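Prendergast Computer Recycling – Frequently Asked Questions

Last updated 10/31/19
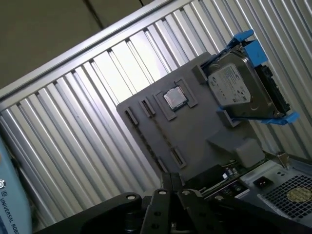
What can I drop off?

Desktops, laptops, tablets, monitors, printers, keyboards, cables and loose parts such as processors, memory and graphics cards. Phones are fine too. We do not take refrigerators, microwaves or smoke detectors. The county site in Morkness accepts those.

Do I have to pay?

Most items are free. Tube monitors and tube televisions cost $60 each, payable by card or check when you arrive.

Is there a limit?

Households can bring up to 300 pounds per visit. Businesses and schools need to book a pickup.

What happens to my data?

Hard drives are removed and shredded at our Hitow site. If you want a certificate of destruction, ask for it at the desk before you hand anything over – we can't match a drive to a customer afterward. Certificates are mailed within 3 weeks.

Can I keep my hard drive?

Yes. Take it out before you come. Our desk staff can't open machines for you.

My laptop battery is swollen. Can I still bring it?

Yes, but don't leave it in the drop-off bins. Carry it to the desk and tell someone what it is. Please don't charge it or try to pry it out of the case.

Do you buy used parts?

No. Working parts may go to our resale shelf in Trarneck, but we don't pay for them or hold them for anyone.

How should I pack loose processors?

A small hard plastic box is best. Chips with pins on the underside bend easily, so press them into foam if you have some. Wipe off old thermal paste with a dry paper towel.

How do I book a business pickup?

Email the pickup desk, attention Reshma Shezi, with your address, a list of equipment and the name of someone who can sign. We need 2 full working days' notice. Stairs are fine, but tell us ahead of time so we send enough people.

Are you open over the holidays?

The Hitow site closes for Thanksgiving week in November. Trarneck keeps its normal hours except on the holiday itself.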